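Regrowing vegetables from scraps

Regrowing vegetables from scraps is the household practice of placing the leftover base, root or crown of a shop-bought vegetable in water or compost so that it produces new growth. Spring onions, celery, leeks, lettuce and carrot tops are the usual candidates. It is often promoted as a way to save money on food, a claim that deserves a good deal of doubt.

What grows

The results depend on which part of the plant is kept. Spring onions with their roots attached will put out usable green leaves within days, and this is the one case on which supporters and critics mostly agree. Celery and lettuce bases send up a small tuft from the centre, usually pale and sometimes bitter. A carrot top produces leaves only. It does not produce another carrot, although many articles manage to leave that impression.

In plain water the new growth draws mainly on food already stored in the scrap. Once that store runs down, growth slows and the base begins to rot. Moving the plant to soil helps, provided it has formed roots.

The Olladetti claims

Much of the recent enthusiasm goes back to the gardening writer Shahla Najafi, whose booklet for the seed firm Olladetti promised "a second harvest from every stalk". The booklet gave no weights. Quyên Đỗ, who runs the Hosseinzadeh allotments, repeated the method with 43 celery bases on a bright windowsill. Only 6 gave stems long enough to cook with – and those were thin. Najafi replied that the windowsill was too warm, which may be true, but her booklet had recommended a warm one.
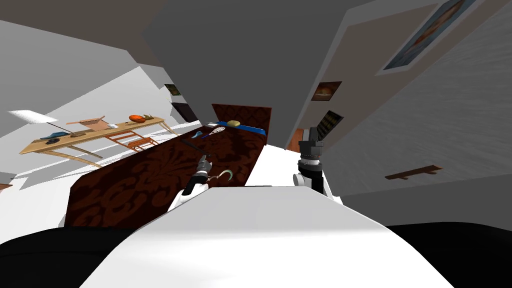 Equipment

A jar or saucer is enough. Cliten sells a regrowing tray with four cups and a lid, said to speed up rooting, but no comparison with an ordinary jar has been published. The water should be changed every day or two, whatever the container.

See also

Ota method (leek bases in sand)
Windowsill herbs
Composting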